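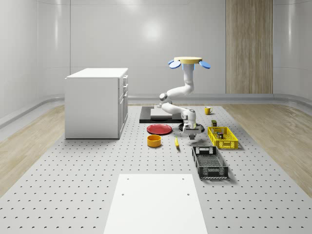 We drove up to Ratuscombe in August for the open day at Gilbert, a group of holiday cottages on the lane above the church. Three of them were open to visitors, and the gate was unlocked at 10 a.m.

The first cottage sleeps six. The kitchen is small, the bedrooms are large, and the bath takes a long time to fill.
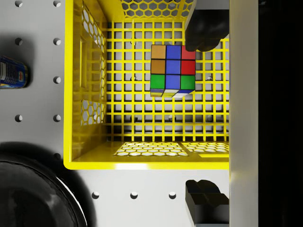
*By Noémie Leclerc*

The second has two bedrooms and a walled yard. Eusebio Lorente, who showed us in, said dogs are allowed downstairs only. The deposit is 300, paid at booking and returned within a week of leaving.
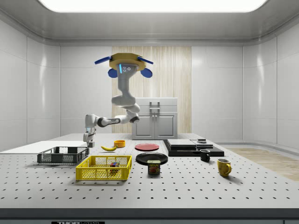 **Can you rent a cottage for just a weekend?**

From October to March you can, with a minimum stay of two nights. In summer they rent by the week, Saturday changeover.

The third cottage is the farthest from the road, and you carry your bags the last 300 yards.

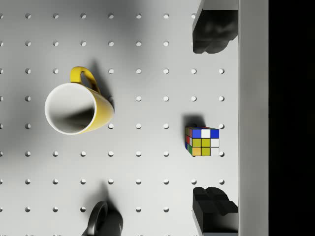

The path is gravel and fairly steep near the top. Parking is by the gate, one car per cottage. We had lunch in the village and drove home by the coast road.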